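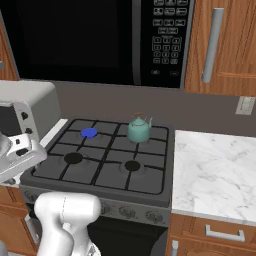
Simulierte Küchenzeile mit Gasherd, Kessel und Greifer, Grundlage der Beratung zum Abschnitt Kochstellen

Diensttagebuch, Arbeitsgruppe Prüfregeln für Haushaltsmanipulation
Eintrag vom 02.07.2019

Vormittags Fortsetzung der Durchsicht des Regelentwurfs, Abschnitt Kochstellen. Anwesend waren Siwan Dafis für die Firma Roder, zwei Mitarbeiter von Atell sowie der Unterzeichnende. Voicu hatte seine Stellungnahme schriftlich eingereicht; sie umfasst 5 Seiten und wurde zu den Akten genommen.

Verhandelt wurde zunächst die Frage, was als Ausgangsstellung eines Versuchs zu gelten hat. Der Entwurf verlangte bisher lediglich, dass der Greifer »in der Nähe der Arbeitsfläche« steht. Diese Formulierung ist zu unbestimmt. In der Küchenszene befindet sich der Greifer links am Kochfeld, etwa in Höhe der Roste und ohne Berührung mit einem Gegenstand. Frau Dafis beantragte, die Berührungsfreiheit ausdrücklich in den Text aufzunehmen und den Abstand zum nächstgelegenen Gegenstand in das Versuchsprotokoll einzutragen. Dem wurde zugestimmt. Über einen Mindestabstand konnte keine Einigung erzielt werden, die Stelle bleibt im Entwurf offen.

Länger als vorgesehen dauerte die Aussprache über die Benennung der Brenner. Atell führt sie in den Versuchsanweisungen nach der Lage (hinten links, hinten rechts und so fort), Voicu möchte sie nach Merkmalen bezeichnen, also etwa »Brenner mit blauer Kappe«. Ich habe darauf hingewiesen, dass der Brenner hinten rechts unter dem Kessel größtenteils verdeckt ist und eine Bezeichnung nach Merkmalen dort versagt. Die Lagebezeichnung wird verbindlich, und zwar stets vom Standpunkt vor dem Herd aus. Farbangaben sind als Zusatz zulässig, sie dürfen die Lagebezeichnung jedoch nicht ersetzen.

Zu Verdeckungen durch den Roboter selbst: Der Arm nimmt im gewählten Blickwinkel den linken Teil der Bedienblende ein, die dortigen Drehknöpfe sind nicht einsehbar. Für Aufgaben, die eine Betätigung dieser Knöpfe verlangen, ist künftig eine zweite Ansicht vorzulegen. Die Aufgabe »Kessel versetzen« ist hiervon ausgenommen. Ebenso wurde festgehalten, dass unleserliche Beschriftungen, wie auf dem Tastenfeld der Mikrowelle, nicht Gegenstand einer Bewertung sein dürfen.

Nachmittags Abgleich der Versuchsnummern. Prinwood meldet 821 Durchläufe, in unserem Verzeichnis stehen 619. Der Unterschied geht nach erster Prüfung überwiegend auf abgebrochene Durchläufe zurück, die dort mitgezählt werden. Ich habe schriftlich darum gebeten, Abbrüche gesondert auszuweisen und den Grund des Abbruchs jeweils anzugeben. Eine nachträgliche Streichung ist nach Ziffer 2 der Geschäftsordnung unzulässig, auch dann, wenn der Fehler eindeutig in der Simulation liegt.

Frau Dafis regte ferner an, die seit Januar geltende Regel zur Übertragung auf reale Geräte zu verschärfen. Ergebnisse aus der Simulation seien in Berichten durchgehend als solche zu kennzeichnen, auch in Bildunterschriften. Ich teile diese Auffassung und werde einen Formulierungsvorschlag ausarbeiten. Atell behält sich eine Äußerung vor.

Noch zu erledigen: Reinschrift des Abschnitts Kochstellen, Antwort an Voicu, Rückfrage bei Prinwood wegen der Abbruchgründe. Der Abschnitt Schränke und Schubladen wurde aus Zeitgründen nicht mehr aufgerufen und wird in der nächsten Sitzung als erster Punkt behandelt.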